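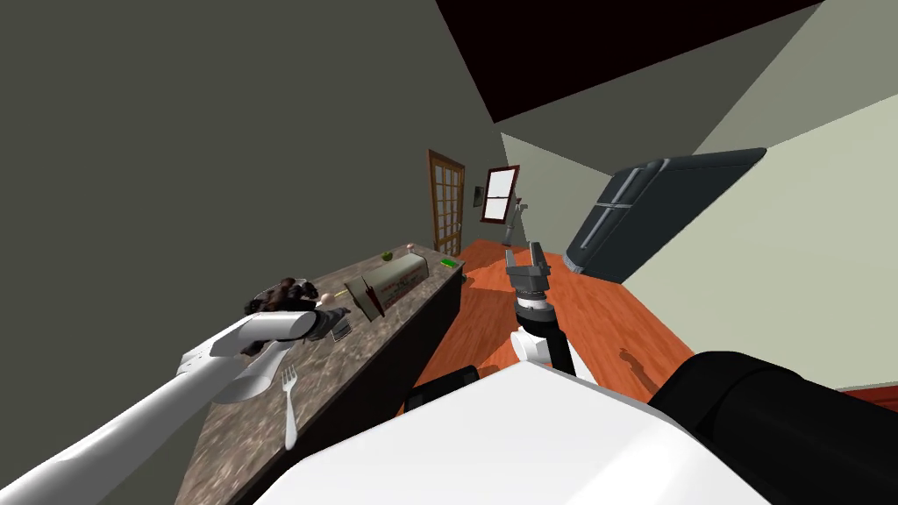
Kitchen counter with a silver fork near the edge.

Section 2. Factoring integers and finding the greatest common factor

A factor of a whole number n is a whole number that divides n with no remainder. A prime has exactly two factors, 1 and itself. Every whole number greater than 1 can be written as a product of primes in one way, apart from the order of the factors.

To factor a number, test the primes 2, 3, 5, 7 and so on. Stop when the square of the prime is larger than the number still left.

Example 1. Factor 21.
21 = 3 x 7. Both factors are prime.

Example 2. Factor 1559.
The number is odd, its digits add to 20, and it does not end in 0 or 5, so 2, 3 and 5 are ruled out. Test 7, 11, 13, 17, 19, 23, 29, 31 and 37. Each leaves a remainder. The next prime is 41, and 41 x 41 = 1681, which is larger than 1559. The number is prime.

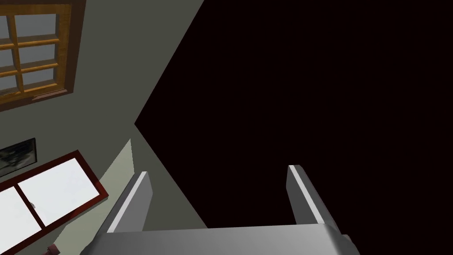
Example 3. Factor 2153.
The same tests rule out 2, 3 and 5. Continue with 7 (remainder 4), 11 (remainder 8), 13 (remainder 8) and on through 43 (remainder 3). The next prime is 47, and 47 x 47 = 2209. The number is prime. Write the remainders in a column when you do this by hand. Marks are given for the column.

The greatest common factor (GCF) of two numbers is the largest number that divides both. For large numbers, use repeated division and leave the prime factors alone.

Example 4. Find the GCF of 2153 and 1559.
2153 = 1 x 1559 + 594
1559 = 2 x 594 + 371
594 = 1 x 371 + 223
371 = 1 x 223 + 148
223 = 1 x 148 + 75
148 = 1 x 75 + 73
75 = 1 x 73 + 2
73 = 36 x 2 + 1
The last nonzero remainder is 1, so the GCF is 1. 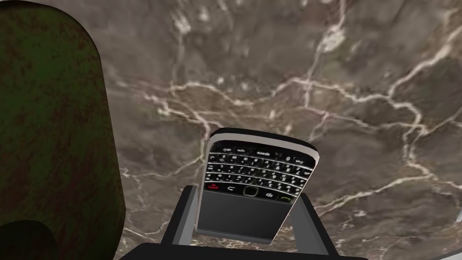 Wallell College | Department of Mathematics | Basic Algebra

Two numbers whose GCF is 1 are called relatively prime. They need not be prime themselves: 8 and 21 are relatively prime.

Exercises
1. Factor 84, 90 and 231.
2. Find the GCF of 84 and 231 by both methods.
3. Reduce 84/231 to lowest terms.
4. Show that 2153/1559 is already in lowest terms.

Written work goes to Tamsin Rewi by 3/13/25. Questions on Example 4: Mohit Bhardwaj.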